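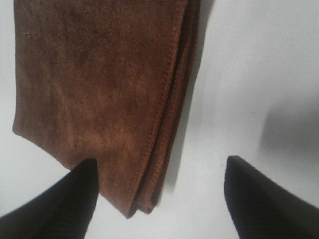
Rostam Bakhtiari asked whether the cloths should go through the first wash before they are put into service, and whether they can share a load with cotton. They should be washed once before first use, and they should always be washed apart from cotton, which sheds lint that the fibers hold.

Print this page
E-mail this page

Studik Reusable Cleaning Cloths
Institutional Supply, Linen and Housekeeping

The Studik cloth is a general-purpose microfiber towel supplied to schools, clinics, residence halls and public offices. It is intended for dusting, damp wiping and the drying of hard surfaces. It is not a disinfecting product and does not replace the cleaning agents named in a facility's own procedures.

Packing and ordering

Cloths are sold in packs of 10 and in cartons of 200. Orders of 800 cloths or more ship directly from the Florkport warehouse and may be divided among several delivery addresses at no added charge. Smaller orders are filled through the Lirnness counter, where single packs may also be collected. The counter is closed on Sunday.

Colors are assigned by area of use. Facilities that already follow a color plan may request a single color per carton. Mixed cartons are available, but the proportion of each color cannot be chosen.

Care

Wash in warm water, no higher than 40 degrees Celsius, with a mild liquid detergent. Do not use fabric softener or dryer sheets — both leave a coating that reduces absorbency. Chlorine bleach shortens the life of the cloth and voids the replacement terms below. Tumble dry on low heat or hang to dry. Ironing is not recommended.

Dark colors may release some dye in the first wash. Wash each color separately until the rinse water is clear.
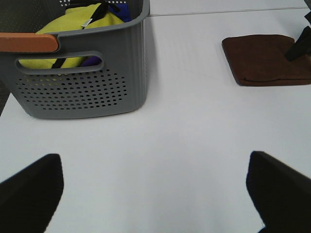
White work surface with panel seam.

Use on tables and counters

Fold the cloth in half and in half again, and turn to a clean face when the one in use becomes soiled. Wipe in straight, overlapping passes, working from the far edge toward the near edge. Along joints between panels, use a folded corner and follow the line of the joint. Matte finishes should be wiped damp and then dried with a second cloth.

Replacement

Cloths with faulty stitching or edging will be replaced when returned with the packing slip. Ordinary wear and staining are not covered. Customers who hold a Taheri service agreement should send returns through their route driver.

Questions about carton orders may be directed to Ah-rin Ha, Institutional Accounts. The current price list takes effect in March.

Print this page
E-mail this page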